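Kester gripper comparison: September progress report

Prepared by Analyn Evangelista for the Ploltberg program office

Status

Simulation work is on schedule. The hardware comparison has not started, pending delivery of the second mounting adapter. Spending is within the amount approved for this period.

Work completed

The arm model, the table and the block set were rebuilt in the simulator at the start of the period. The earlier version used one fixed light, and the policies trained on it failed when the lighting changed. The new version varies the light direction, the table color and the room behind the arm. Shadows from the arm now fall across the work area in most runs, as they do on the bench.

Two grippers were compared on one task: pick up a small numbered cube and place it on a low flat block. Each gripper was run for 152 episodes with the same start positions and the same controller settings. The Skiltano two-finger gripper failed in 20 episodes. The Baluyot gripper failed in 36. A failure is any episode in which the cube is dropped, pushed off the table or left touching the tabletop at the end of the time limit.

Most of the Baluyot failures occurred when the cube was rotated relative to the fingers at the moment of closing. The fingers pushed one corner and the cube turned out of the grasp. Lowering the closing speed helped in a short check, but that setting was not part of the comparison and is left out of the totals.

The wrist camera was moved once during the period. In its first position the finger linkage blocked the view of the cube during the last part of the descent. All episodes counted here use the second position.

Open issues

Contact friction in the simulator is still a default value. It has not been measured on the real finger pads. The difference between the grippers should be read with that in mind.

The controller drops a command now and then when logging is set to full rate. Five episodes were repeated for this reason.

Next period

Measure pad friction on both grippers. Repeat the full comparison with the measured values. Begin bench runs with the Skiltano unit once the adapter is fitted. No change to the budget is requested.

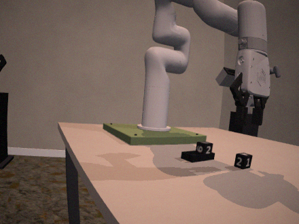 Jonalyn Tolentino asked that the slower closing speed be run on both grippers before any bench time is booked, and that the friction values be reported separately for each set of pads.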